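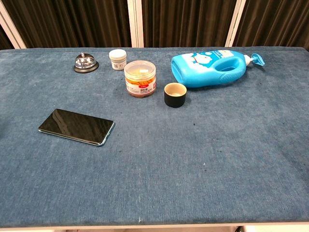 22 December 2019: bench carpet, day 2

Started with the table covering, as it has been on the list since July. The teal carpet is worn more than I had written down. The pile has gone lighter in patches and darker in others, with faint streaks between, and a few small dark specks that I had down as lint. Went over it with the stiff brush, then the lint roller. One of the specks, a little right of center, did not lift. I tried a fingernail and then a damp cloth and left it at that.

Edge check: the pale strip along the front is still level with the underside of the carpet. No lifting at either corner when I ran a ruler under it. The adhesive is Plomham, the spray kind, and I have half a can left. If the left corner goes I will redo the whole front edge in one pass. Patching it leaves a ridge, and small round things roll off a ridge.

Positions

The service bell stays at the far left, near the back. I had it on the right for most of the summer and kept catching it with my sleeve. Wiped the dome with a dry microfiber cloth. Any cloth with polish on it leaves a film that shows up badly under the ceiling light. The black base got a wipe too. I unscrewed the striker, cleaned the post, and put it back a quarter turn looser. The ring is longer now and slightly lower. Acceptable.

Small white jar goes to the right of the bell. I keep wanting to put it in front of the big clear one, and every time I do, it gets knocked over by whoever reaches for the big one. Behind and to the left is the correct place. The label with the square code faces front. Lid turned down until it stops, then no further. The thread on these is shallow and I cracked one in July by forcing it.

The clear jar with the orange pieces in it is the heaviest use item and so it sits forward. I did not empty it this time. Checked that the transparent lid seats flat all the way around, and it does. The white sticker on top has held. The printed label lower down is mostly Chinese and I can read only the small English parts of it, so I copied the characters onto a card, slowly, and put the card in the drawer. Jomar Manalastas offered to have it translated by his neighbor. I said yes. It would settle what to order when the jar runs down, instead of matching by color as I did last time and getting the wrong size from Ollen.

Supplies

Roller sheets: 30 left on the roll. Microfiber cloths: enough. Brush: losing bristles on one side, replace in the new year. The Phuthong brush costs more but the bristles are set in deeper. The Mandik one is what I have now and I would not buy it again.

Cupboard tag 651 has come off its door. Found it on the floor behind the table leg and taped it back on. Needs a proper screw, M3, short. I have none under 12 mm.

Notes for next time

Brush toward the front edge, then roll. Doing it the other way pushes the dust under the back lip, and I had to pull the table out from the wall to get at it. That took longer than the rest of the cleaning together.

Do the bell last. I did it first and had to do it again after the brushing.

Jomar thinks the carpet should be replaced outright and sent me a price for a gray one. Gray would show less wear. It would also be thinner, and the present one is thick enough that a jar can be set down without a knock. I told him I would decide after the holidays. Measured the top anyway and wrote the numbers on the back of his note, which is now under the lamp.

Put the brush and roller away. Window open until six, then shut.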